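Kids' Pages > How Things Are Made > Houses and Furniture

How Does a Carpenter Make a Drawer?
By Lungile Mokoena, December

Pull open a drawer in your home and take everything out. Look at the corners on the inside. You might see two pieces of wood that fit together like fingers. You might see a row of staples, or a line of glue. Each of these is a way of making a joint. A joint is any place where one piece of wood meets another.

A drawer gets pulled and pushed many times a day, so its joints have to be strong. The front corners have the hardest job. When you tug on the handle, you pull on the front piece, and the front piece has to drag the sides, the back, the bottom and all your socks along with it.

Pauline Crabtree builds drawers in a workshop in Flenthorpe. She is a cabinetmaker. Cabinetmakers are carpenters who make furniture and cupboards. Last year she made 147 drawers, and most of them went into kitchens.

The parts of a drawer

A simple drawer has 5 parts: a front, a back, two sides and a bottom. The front is usually the thickest, and it is the part people see, so it is often made from the nicest wood. The sides can be thinner. The bottom is a flat sheet that slides into a groove. A groove is a long, narrow slot cut into the wood.

The bottom is often left without glue. Solid wood gets a little wider when the air is damp and a little narrower when the air is dry. If a solid wood bottom were glued tight all the way around, it could crack. In a groove it has room to move. Plywood moves much less, and some makers do glue it.

Measuring first

The carpenter starts with the hole the drawer will go into. She measures how wide it is, how tall it is and how deep it is, from front to back. She measures the width in more than one place - old cupboards are often wider at one end than the other.

Then she takes a little away from the width and the height. A drawer that is exactly the size of its hole will stick. If it is too small it will wobble and go in crooked.

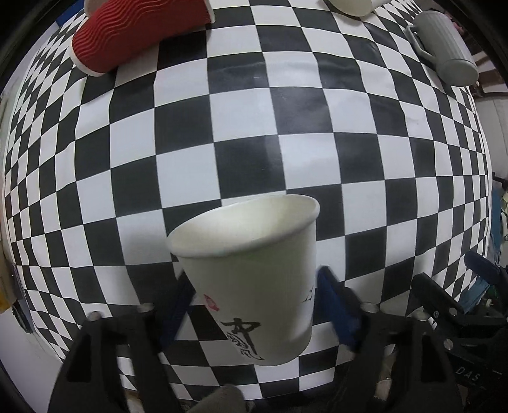
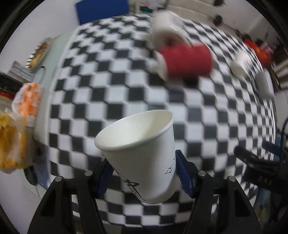
Cutting the joints comes next, and the best-known drawer joint is the dovetail. It gets its name from its shape, which is narrow at one end and wide at the other, like the spread tail of a dove. A shape that changes width can lock into place. Think of a paper cup, wide at the rim and narrower at the base, like the white one in the pictures. If you dropped it base first into a hole a bit smaller than the rim, it would slide partway down and stop. A dovetail works in a similar way. The wide end of each tail is caught behind the wood on either side of it, so the front of the drawer can't be pulled straight off.

The pieces between the tails are called pins. To cut tails and pins by hand, a carpenter draws the shapes with a sharp pencil or a knife. She saws down the lines and then cleans out the waste wood with a chisel. A chisel is a metal blade with a handle, sharp at the end. It is a tool for grown-ups, or for older children with a grown-up beside them.

"My first dovetails had gaps you could push a coin through," Pauline says. "I kept that drawer. It still holds my pencils."

Gluing it together

Before she opens the glue, the carpenter puts the drawer together dry. This is called a dry fit, and it shows her if anything is too tight. Then she takes it apart, brushes glue on the joints and taps them together with a mallet, a kind of hammer with a big, soft head.

Next she checks that the drawer is square, which means that every corner is a right angle. She measures from one corner to the opposite corner, then measures the other two corners the same way. If the two numbers match, the drawer is square. If they don't, she gives the longer direction a gentle squeeze and measures again.

Pauline leaves her drawers in clamps for around 3 hours.

Making it slide

Many new drawers run on metal slides with small wheels or balls inside. Older drawers often slide wood on wood. If you have an old one that squeaks or sticks, ask a grown-up if you can rub a plain candle along the bottom edges of the sides. The wax makes the wood slippery. Wipe off the crumbs before you put the drawer back.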